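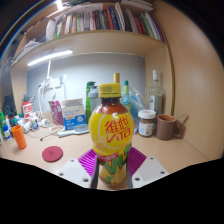 Bottle of Vita lemon tea, yellow cap, on the desk.

02/07/2018

Back on the kombucha-style ferments after a long break, and what a pleasure it is to have the shelf full again! I had forgotten how much I like the smell when the cupboard door opens in the morning (a bit of cider, a bit of wet hay). The mother culture from December came through the winter in much better shape than I feared. It was dark at the edges and had grown a thick skin, so I peeled off the top layer, kept the pale one under it, and gave it fresh sweet tea.

Started 6 jars today. Three are on the Nogueira black tea, which is the one we always come back to, and the others are on the green from Norgate that I have been meaning to try ever since somebody left a tin of it by the kettle. Same sugar in all of them, 100 grams to the jar, and two tablespoons of old liquid each. I let the tea cool on the windowsill with a cloth over it, and it took almost 2 hours, longer than I had patience for, so I went and washed the spare lids, and then I washed the funnel, which was worse than the lids.

The Urnosard strips read a touch high on the green jars. It could be the water, or it could be that the strips are getting old, as that packet has been open for ages. I will check against the new packet before I start fussing with anything.

The cupboard was at 18 degrees when I closed it up, a little cool for my liking. The heat mat from the Mulluditz room is still on loan to the sourdough people, bless them, and if one of you is passing that way please bring it home. Labels are on the lids this time, not the glass!

To do: order more cloth, taste the black jars first, and find the good ladle.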